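Matent rotary cutter, the quilting one. Reviewed after a month of Sundays and one very large quilt back.

OK so I have ten minutes before I have to get a casserole out. This is the rotary cutter everyone at guild has been passing around, made by Matent, and I bought mine with my own money at the Flarkolstead shop hop. Pink handle. They had green but the green was gone by the time I got to the table, and I'm still a little sore over it.

First thing. It's heavy. Heavier than my old Yip, and I've had that Yip since my daughter's baby quilt, so my hand knew it by heart. Took me a whole evening to stop pressing so hard. You really don't need to press! Four layers of quilting cotton, one pass, clean. Six layers it did fine too as long as I kept the ruler down. Eight, no. Skipped threads all over and I had to go back with the scissors.

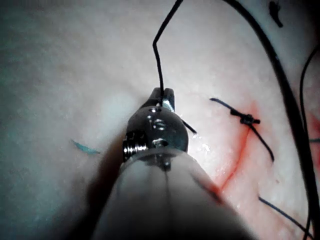
Two round holes on the upper face, screw out to the left.

Blade changes. Ugh. The nut is tiny and it's slick and I dropped it in the carpet twice. Found it with my bare foot the second time. The Yip has a big fat wing nut you can turn with cold fingers, wish Matent had copied that. There is a little curved washer too and it only goes on one way, the instructions show it backwards I think, or I was reading it upside down. If the blade wobbles flip the washer. That's the whole fix.

Safety catch is good. Closes when you let go. Left handed people, you have to move the blade over to the other side, and it's in the instuctions but on the very last fold in small print. Nerea Gallardo is left handed and she borrowed mine for a weekend and brought it back with the blade moved and a note taped to it, so I can tell you it works fine that way, she liked it better than I do. She cuts a lot of flannel. I don't, flannel makes me sneeze.

What I cut with it: all of the Vakthorpe Star, which is a 986 piece pattern if you do the pieced border, and I did the pieced border. 351 of those are the little half square triangles. I was on my second blade by the time I got to the background strips — dark navy, shows every bit of lint, don't ask me why I picked it.

Also tried it on batting. Meh. Drags. Also minky, for the back of a baby thing, and it went through great but the fluff gets up under the blade and you have to take the whole thing apart and brush it out. See above re: tiny nut. 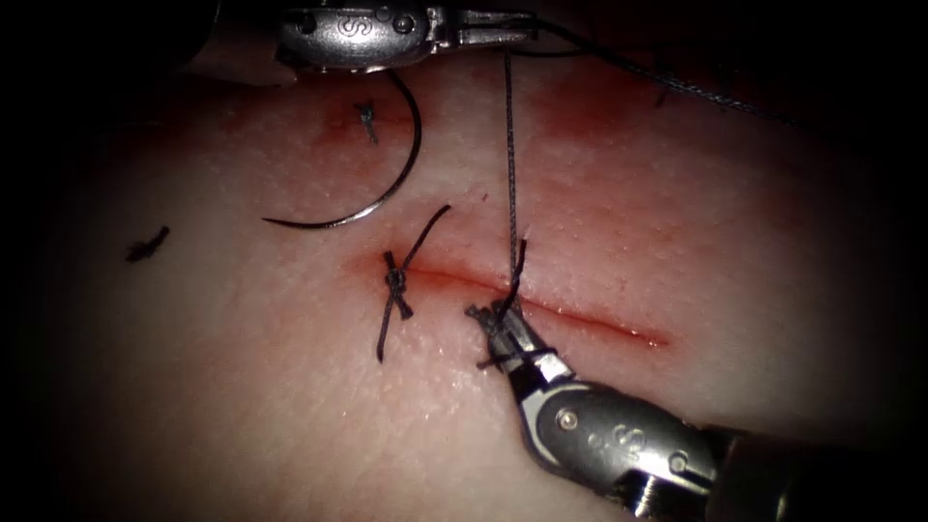 Vol. 14, No. 6

Curves, since two people asked. Gentle ones, yes, outside curves especially. For Drunkard's Path go smaller, the big blade wants to go straight and it will win. I wrecked a nice piece of stripe finding that out.

My wrist was OK after a long session, better than I expected with the weight. Thumb was sore. The grip has a ridge right where my thumb sits and it's hard plastic, I wrapped a bit of that stretchy bandage tape on it and now it's fine and ugly.

Replacement blades fit from other brands, or mine did anyway. Check yours before you buy a ten pack.

Would I buy it agian? Yes for cotton. If you only cut fat quarters now and then keep what you've got. If the green comes back in I might get a second one and leave the small blade in it — no I can't, the blade sizes don't swap. OK one more minky thing, wash it first, the shedding is a lot less.

Timer's going.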